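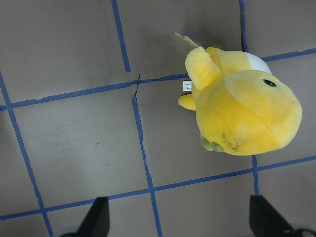

Section 4: Cleaning a plush toy by hand

I wrote this section for soft toys that can't go in the machine, or that you'd rather not risk in there. The method is the same for any short-pile fabric, and I've worked it out over far too many evenings at the sink. Before you wet anything, look the toy over and find the worst bit. My yellow one has a greyish smudge across the lower middle of its body, so that's where I'd begin, and the rest may only want a quick wipe. Wiesława Czerwiński taught me to do one mark at a time, and I've stuck with it ever since.

You'll need a bowl of lukewarm water, a small squirt of mild washing-up liquid, 2 white cloths, a soft toothbrush and a dry towel. Coloured cloths can bleed, so leave those in the drawer (I learnt that on a rabbit!).

4.1 Getting ready

1. Find the sewn-in label and read the care symbols. If the print is too tiny, take it to a window or use a magnifier.
2. Snip off the paper hang tag, if there is one, or wrap it in cling film if you want to keep it. Wet card goes to mush and the ink can run.
3. Give the toy a good shake outdoors, then go over it with a dry brush.
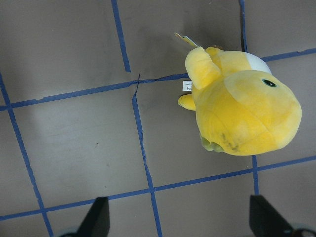 4. Test the soapy water on a spot that won't show. Underneath the feet is good, or behind an arm. Dab, wait ten minutes, and press with a white cloth. If any colour comes off, stop there and go to section 6, dry methods.

Note: white patches next to bright fabric need their own test. I skipped it once, in March, and had a pink-bellied pig for my trouble.

4.2 Lifting the mark

1. Whisk the water until you've got plenty of froth. It's the froth you want – leave the water in the bowl.
2. Scoop a little on to the cloth and dab from the outside of the mark towards the middle.
3. If it won't budge, use the toothbrush with tiny strokes, following the nap.
4. Wipe with the second cloth, rinsed and wrung out hard. Keep going until there are no suds left.

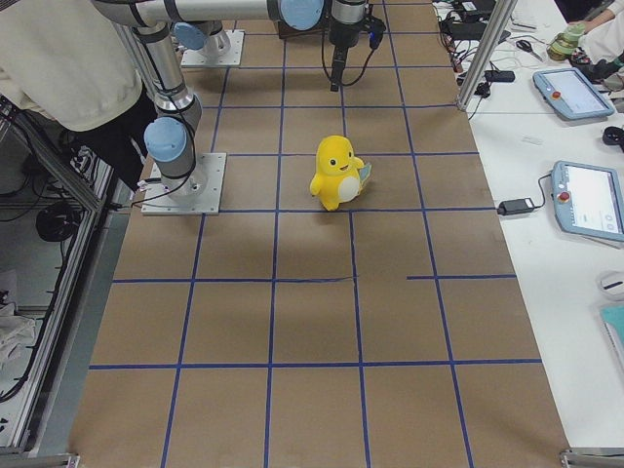

Fig. 4c. Yellow plush toy sitting up, cream-white belly patch to the front.

Caution: don't scrub round the eyes. Whether they're stitched or plastic, go gently and keep the brush well away from the edges.

4.3 Drying

1. Press with the towel. No wringing, please, or the stuffing goes lumpy.
2. Brush the damp pile up with your fingers.
3. Leave the toy somewhere airy, away from radiators, and turn it every few hours. Big heads take ages – I allow a full day, and longer if the middle still feels cool when I squeeze it.

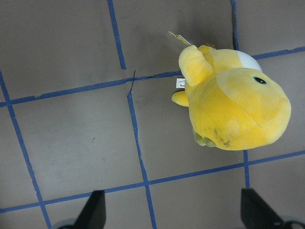 Fig. 4d. Lying down, with the small white label between the limbs on the left.

Ximena Saavedra puts hers on a cake rack so the air gets underneath, and I've pinched the idea. Once it's properly dry, brush again, and if there's still a shadow of the mark, repeat 4.2 from step 1.

Section last revised April 13, 2023.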